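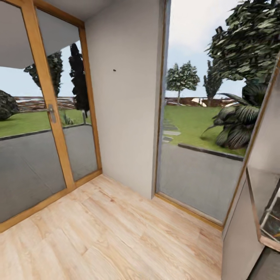 Siwan Cadwaladr wrote to us in February that a test in simulation should not be allowed to count as a pass until a second person has opened the room and looked at it. At first this sounded too strict to many of us, and we answered her so. After the spring review we think she was right, and the working rules for simulated homes now say it in almost the same words.

The rules concern everybody who prepares rooms for the Estonow navigation tests, and also those who only use the results. Until now we had one page of advice, written when the library was small. The library has now 232 rooms, and in the review 42 of them went back to their makers for correction. Most of the faults were not dramatic. A floor was a little higher than the threshold, a door leaf had no hinge defined, a window pane was solid for the eye but open for the distance sensor.

Glass is the subject that took most of our time. In a garden room with a glass door and a wide window beside it, the planner must know where the house ends, even when paving and lawn are perfectly visible on the other side. A real depth sensor often reads through glass, or reads nothing. If the simulated sensor stops politely at every pane, the robot learns a comfort which it will not have in a real house. From now on each pane must be declared in the room sheet in two ways: what stops the body of the robot, and what the sensor returns. "Default" is no longer accepted as an answer in either column.

The second rule is about the outside. Trees, walls and paths seen beyond a window may stay as simple background, but the room sheet must say if they have collision shapes or not. Flivwood had a run last autumn in which the planner set its goal on a patio that did not have any ground under it. The robot went over the sill and fell for the rest of the test, and the log called this "in progress". A test must now stop when the base leaves the declared area, and the stop is recorded as a failure of the room, not of the planner, until somebody has looked.

Third, doors and handles. A handle that is only a shape must be marked as fixed. Please do not leave it for the user to discover. If the door can move, write the opening direction, the range and the force needed, and write also where these values come from. "Estimated by the author" is a good and permitted source. An empty field is not.

The fourth rule is the one from Siwan's letter. Before a room is used for any result that leaves the group, a second person opens it, goes through it at robot height and signs the sheet. The second person may not be from the same team as the maker. Iestyn Skyrme tried this procedure with the Prunlow rooms and he needed 200 minutes for the whole set, so we do not believe that it will stop anybody's work.

There was a longer discussion about numbers. In one draft report we read that a planner had completed 2,144 runs without contact, and the reader could easily understand that it was safe in homes. All these runs were in simulation and most of them in the same few rooms. Reports must now give the number of rooms next to the number of runs, and the word "simulated" must stand in the same sentence — not in a footnote.

One point remains open. The Picard team asks if small reflections in cabinet glass should be required, or only recommended. They make the rendering slower, and for a robot that navigates by depth alone they change very little. For a camera robot they may change much. We have left it as a recommendation for the moment and we ask for experience from both sides.

The new room sheet is in the shared folder, under the same name as the old one. Rooms that are already signed stay valid until their next change. For all other rooms, please send the completed sheet to Iestyn before you book test time.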